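Do clearance rules apply to simulated cells as well as real ones?

Kolel_Bench
We run pick-and-place trials in simulation before anything goes near the real arm. Our house rules say the fingers must stay 30 mm from any fixed housing unless the task calls for contact. On the real rig everybody obeys this, having paid for a housing. In simulation they treat it as folklore. A typical approach:
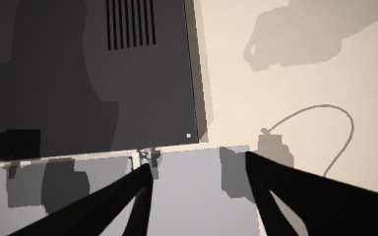
Simulated approach, both fingers over the grey surface, dark vented panel behind.

My colleagues say a virtual panel can be hit 2,000 times and still look lovely in the morning. Should I be enforcing the rule, or finding a hobby?

Saturnino Campos
Enforce it. Whatever you let through in simulation gets copied to the real arm, usually at five to six in the evening. We do it this way at Viklund:

Log every contact, including the harmless ones.
Put the clearance in the planner settings – a note on the wall has never stopped a gripper.
Measure from the fingertip surface, never from the wrist.
Run 600 clean approaches before sign-off. One unexplained touch and the count goes back to zero.

Don't judge clearance by eye from a view like yours, either. You get fingers and shadows crossing everywhere, and a gap that looks generous can be nothing of the sort. Ask the simulator for the distance. It knows, and it doesn't sulk.

As for 30 mm, check where it came from. Ours was inherited from a Plemovow cell scrapped years ago and we'd been defending it like scripture.

durnville_dan
just turn collisions off, runs loads faster

Saturnino Campos
Dan, please tell me which building you work in.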